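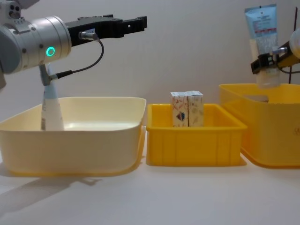

A white tube in a cream-coloured plastic bin, with a gripper open over the table.

Munik has been making oat and seed crackers in Hamel for 4 years. The founder, who used to bake bread for a hotel, started with one recipe and a stall at the Saturday market. We met at the bakery in Skumau Road on 11/11/2018 and talked over a plate of the rye and caraway ones, which go on sale in January.

The first recipe was made to use up oats. "I'd bought a sack that was far too big," the founder says. "I made porridge, I made flapjacks, and then I rolled some out thin with oil and salt and put it in a low oven. My sister ate the lot." The cracker sold now is much the same, with linseed and a little more salt. The sugar that crept into the second version was taken out again after complaints at the stall.

Most of the oats come from Trunent, a mill on the other side of the valley. It isn't the cheapest. "They'll ring me if a batch is coarser than usual, and I can add a bit more water. With the big suppliers I used to find out when the dough fell apart."

The dough rests overnight before it is rolled. A batch comes to 100 packets, and a full week's baking to almost 2000. I ask whether it could be more. "It could, if we had another oven. I've looked at two. One wouldn't go through the door and the other was in a worse state than ours."

The hardest thing to get right has been the packet. The early ones were plain paper and the crackers went soft within a fortnight. The present bag has a liner, and the founder isn't happy with it. "I want something that goes in the recycling at home and still keeps them crisp for three months. I've been sent a lot of samples. They either tear or they taste of something."

They taste of something?

"Put a cracker in one for a month and try it. You get cardboard, or a sort of candle flavour."

The rye and caraway took most of the summer. Whole seeds fell off in the packet, and ground caraway was too strong. What I tried had the seeds lightly crushed and pressed in during the last roll. It was very good with a hard cheese, less so on its own, and I said so. "No, it wants cheese," the founder says. "The plain one you can eat from the bag."

There was a chocolate-coated oat cracker last winter, and people still write in asking for it. It won't be back this year. The coating had to be done by hand, and it bloomed white in any shop with a warm window.

Munik crackers are sold in the shop at the front of the bakery and at the market in Hamel. Broken ones are bagged up on Fridays and sold at half price until they run out, usually before lunch.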